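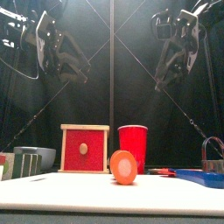
Box with red felt front and round knob, red cup with white rim, orange discs.

News > Members' Newsletter > Workshop Notes

Felt-fronted boxes: notes on facing and knobs

Several members have asked how to face a small wooden box in felt without the edges lifting. The following is the method used by Tipene Lockyer at the Gunn Street workshop, with one change made in July.

Leave the frame in natural wood. Sand it before the panel goes in, as dust settles in felt and is hard to brush out. Cut the felt 29 mm oversize in both directions and trim after fixing. Use a thin, even coat of adhesive on the panel only – glue applied to the felt soaks through and dries as a dark patch. Press under a flat board for 50 minutes.

Mark the centre of the panel on the back and drill from that side. A round knob is easier for small hands to grip than a flat pull, and plain beige shows up well on red. Fit it with a single screw and a washer behind the panel. The July change was to the washer: the earlier, smaller size pulled into the wood after repeated use.

Cups and discs for the sorting sets are kept separately. Cups should stand upright without rocking on a flat surface. Discs should be checked for chips at the rim, and any that will no longer stand on edge should be put aside. Mixed reds and oranges are acceptable within one set.

Felt is stocked in the Fikero cabinet, second drawer, in red and green. Offcuts longer than 85 mm go back in the drawer. Alistair Kinnear holds the key and keeps the list of panel sizes. Orders for knobs close on December 26, 2022.

Contact the workshop desk, extension 670 | © Ponitz Toy Makers' Group | Back to top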